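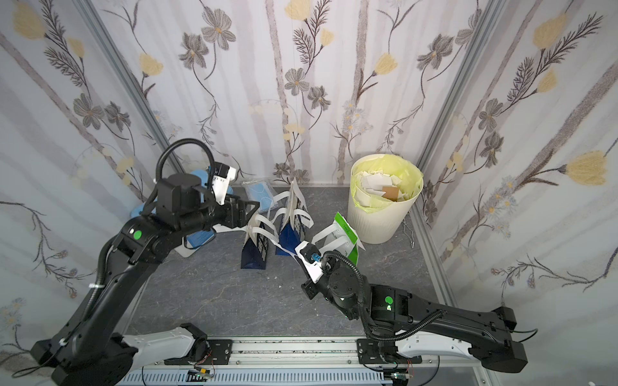

켈빌(Kellville) 상가 입주자 정기 회의록

일시: 2026년 7월 31일 오후
장소: 2층 공용 휴게실
참석: 1층 카페, 1층 세탁소, 1층 문구점, 2층 미술학원, 2층 치과, 3층 회계사무소, 3층 공방, 관리사무소
불참: 1층 꽃집(사전 연락, 결정 사항에 따르기로 함), 3층 창고 임차인

1. 지난 회의 처리 사항 확인

뒤편 출입문 도어클로저는 교체 완료. 닫히는 속도가 빠르다는 의견이 있어 관리사무소에서 한 번 더 조정하기로 함.

2층 복도 조명 센서는 아직 그대로임. 부품이 입고되지 않았다고 함. 치과에서 저녁 진료가 끝나는 시간에 복도가 어둡다고 하여 부품이 올 때까지 센서를 끄고 상시 점등으로 두기로 함. 전기료 차액은 공용 관리비에서 처리.

우편함 이름표는 세 곳이 아직 예전 상호로 되어 있음. 해당 점포에서 새 상호를 관리사무소에 문자로 보내면 일괄 출력함.

2. 주차장

방문객 주차 시간에 대한 논의가 길었음. 현재는 시간 제한이 없어 오전에 들어온 차가 저녁까지 있는 경우가 많음. 카페와 문구점은 제한을 두자는 쪽이고, 미술학원은 수업이 길어서 학부모 차량이 곤란해진다고 함. 회계사무소는 신고 기간에만 손님이 몰리므로 평소에는 어느 쪽이든 상관없다는 의견.

차단기 설치 견적은 Clavex 한 곳에서만 받아 둔 상태임. 설치비 300만 원, 유지비 별도. 한 곳만 보고 결정하기는 어렵다는 의견이 다수여서 다른 업체 견적을 더 받은 뒤 다시 논의하기로 함. 그때까지는 방문 점포명을 적은 종이를 앞유리에 올려 두는 방식으로 운영함. 양식은 문구점에서 만들어 각 점포에 돌림.

주차면은 모두 36면이고 이 중 입주자 고정석을 줄이자는 안도 나왔으나 표결하지 않음. 고정석 계약서를 먼저 확인해야 한다고 관리사무소에서 설명함.

뒤쪽 배수구 옆자리는 비가 많이 오면 물이 고임. 세탁소에서 여러 번 말한 사항이며, 관리사무소가 배수구 청소를 먼저 하고 그래도 고이면 보수 업체를 부르기로 함.

3. 분리수거장

종이상자를 접지 않고 버리는 문제. 특정 점포를 지목하지는 않기로 함. 안내문을 다시 붙이고, 상자를 둘 자리를 바닥에 테이프로 표시함.

음식물 수거함은 여름철 냄새 때문에 수거 횟수를 늘려 달라는 요청이 있었음. 카페가 비용을 더 부담할 수 있다고 하여 관리사무소가 수거 업체에 요금을 문의하기로 함. 치과의 의료폐기물은 별도 계약으로 처리되고 있어 이 안건과 무관함을 확인함.

수거장 열쇠는 점포마다 하나씩 있는데 공방에서 분실함. 복제 비용은 공방 부담.

4. 공용 휴게실 정비

휴게실 정비는 지난봄부터 미뤄 온 안건임. 예산은 100만 원으로 정함. 가구를 전부 바꾸기에는 부족하므로 탁자와 조명만 바꾸고 의자는 그대로 쓰기로 함. 의자 다리 소음방지 패드는 문구점에서 원가에 공급. 냉장고는 고장이 아니어서 이번에 바꾸지 않음. 안에 넣는 음식에는 점포명과 날짜를 적고, 날짜가 지난 것은 관리사무소가 월말에 비움.

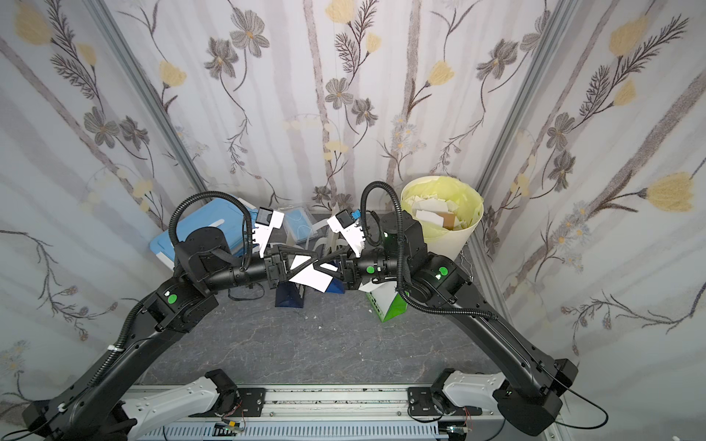
탁자는 Ornwood 제품 중에서 고르기로 하고 크기부터 정함. 벽 쪽에 붙이는 긴 탁자 하나와 가운데 놓을 작은 탁자 둘. 원형을 원하는 의견도 있었으나 통로가 좁아져 사각으로 결정함. 상판 색은 흰색과 나무색, 회색이 나왔는데, 흰색은 커피 자국이 잘 보인다고 카페에서 반대함. 결국 회색 대리석 무늬 상판으로 의견이 모였음. 미술학원은 너무 어둡지 않겠느냐고 물었고, 조명을 밝은 것으로 바꾸면 괜찮겠다는 답이 있었음. 주문 전에 견본 조각을 받아 휴게실에서 직접 대 보고 확정함.

조명은 기존 형광등 자리에 그대로 달 수 있는 제품으로 함. 천장 공사는 하지 않음. 색은 주백색. 교체 작업은 점심시간을 피해 달라는 요청이 있어 오전에 하기로 함.

휴게실 사용 시간도 같이 논의함. 저녁 이후에 불이 켜져 있는 날이 있었음. 마지막에 나가는 사람이 불과 에어컨을 끄고, 문은 잠그지 않는 것으로 정리함. 에어컨 설정 온도에 대해서는 의견이 갈려 정하지 못함.

5. 9월 상가 행사

작년과 같이 건물 앞마당에서 진행. 참여 의사를 밝힌 곳은 카페, 문구점, 미술학원, 공방, 꽃집. 치과와 회계사무소는 부스 없이 협찬만 함. 세탁소는 검토 후 답을 주기로 함.

전단은 300장 인쇄함. 작년에는 많이 남았다는 말이 있었으나 장당 단가 차이가 커서 그대로 하기로 함. 디자인은 미술학원이 맡고 인쇄는 Ye에 맡김. 전단에 들어갈 점포 소개는 한 줄씩이며, 길게 보내는 경우 미술학원에서 줄여도 된다는 데 모두 동의함.

부스 자리는 추첨으로 정함. 카페는 전기를 써야 하므로 콘센트가 있는 출입구 옆자리로 고정하고 추첨에서 제외. 공방에서 전동공구 체험을 하고 싶다고 하였으나 소음과 안전 문제로 손으로 하는 체험만 하기로 함. 참가비는 점포당 5만 원. 천막 대여와 전단 비용에 쓰고 남으면 내년으로 이월함.

우천 시 대책. 1층 로비로 옮기는 안과 한 주 미루는 안이 있었음. 로비는 치과와 학원 손님 동선이 겹쳐 어렵다고 하여 한 주 미루는 것으로 함. 미룬 날에도 비가 오면 취소하고 참가비는 돌려줌. 이미 쓴 전단 비용은 빼고 정산.

6. 기타

엘리베이터 정기 점검일을 미리 알려 달라는 요청. 3층 공방에서 자재가 들어오는 날과 겹친 적이 있음. 앞으로 점검 일정이 나오면 단체 문자로 보내고 엘리베이터 안에도 붙임.

3층 화장실 수도꼭지에서 물이 샘. 접수함.

1층 출입구 매트가 말려 올라가 걸려 넘어질 뻔한 손님이 있었다고 문구점에서 알림. 매트를 바로 치우고 무게가 있는 것으로 새로 구입하기로 함.

건물 외벽 청소는 올해 하지 않음. 간판을 개별로 청소하려는 점포는 사다리를 관리사무소에서 빌릴 수 있음. 사용 전 대장에 기록할 것.

흡연 관련 민원이 또 들어옴. 뒤편 출입문 바로 앞에서 피우는 경우가 있어 재떨이를 담장 쪽으로 옮김. 세탁소 창문과 가까워지지 않도록 위치는 세탁소와 상의함.

담당 정리
관리사무소: 도어클로저 재조정, 차단기 추가 견적, 고정석 계약서 확인, 배수구 청소, 음식물 수거 요금 문의, 매트 구입, 3층 수도꼭지
문구점: 방문 차량 표시 양식, 의자 패드
미술학원: 행사 전단 시안
카페: 탁자 견본 신청
세탁소: 행사 참여 여부 회신

다음 회의는 9월 행사 전에 같은 장소에서 함. 날짜는 단체 문자로 알림.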